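Ticket 153: Sourdough starter calculator gives wrong flour weight after unit switch
Project: Initz (recipe scaling for home bakers)
Opened by: Jussara Fagundes
Assigned to: Ismael Barros
Status: Resolved
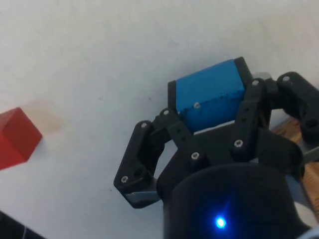
Hi all! First off, I love this thing. I've been baking from it since November and my bread has never been better, so please take this as a report from a happy user who found something odd.

When I scale a recipe in grams and then flip to cups, the flour comes out too high. The water and salt are fine. If I start in cups and never touch the switch, everything is fine too. I only noticed when the dough for my rye loaf turned into something I could have patched a wall with.

Steps:
Open any recipe with a starter in it
Set servings to 3
Switch grams to cups
Look at the flour line

Browser is up to date, and I get the same thing on my phone.

Ismael Barros, 9:40 am
Thank you for this, what a great report! I followed your steps and got it on the first try. Plain white loaf is wrong, rye is wrong, pancakes are fine (no starter in those). Can you tell me if it gets worse when you flip back and forth?

Jussara Fagundes, 10:05 am
Oh, it does! I went grams, cups, grams, cups and the flour kept climbing. Water still hasn't moved. Reloading the page puts it all back to normal.

Ismael Barros, 11:15 am
Perfect, that narrows it down a lot. A starter is part flour and part water, so the calculator splits it and adds each part to the right line. My guess is that the flour part gets added again every time the units change. Rogério, didn't you rework the split for the whole grain recipes?

Rogério Quintana, 11:30 am
I did, and I think you've got it. The water line is worked out fresh from the saved recipe on each switch. The flour line starts from whatever is on the screen, and that number already has the starter flour in it. So it goes in twice, then again on the next flip. Lovely little bug. My fault entirely.

Ismael Barros, 1:20 pm
Tried a quick fix that made flour read from the saved recipe as well. White loaf is right now. Rye is still off, and this time it's too low! Rye has 2 flours, and the fix was giving the starter flour to neither of them.

Rogério Quintana, 2:10 pm
Found it. The recipe has a field that says which flour the starter is fed with, and for older recipes that field is blank. I've set it to fall back to the first flour on the list. Switched units 25 times in a row on the rye and the number held steady the whole way. Very satisfying to watch.

Alcides Caldeira, 2:35 pm
Jumping in from the recipe side. First flour is the right choice for nearly all the old ones. The Noltdale seeded loaf lists spelt first but its starter is fed with white, so I filled in the field by hand. Going through the rest of the blanks this week.

Ismael Barros, 3:00 pm
Fix is live. Jussara, could you reload and try your rye again? Anything you saved while the bug was around will need its servings set again.

Jussara Fagundes, 5:45 pm
Works beautifully on both the laptop and the phone! Dough is in the bowl and it feels like dough again. Thanks so much, everyone. While I'm here, is there any chance of a setting that remembers cups between visits?

Ismael Barros, 5:50 pm
Great idea, I'd use that myself. Opened a separate ticket for it and added you as a follower. Closing this one.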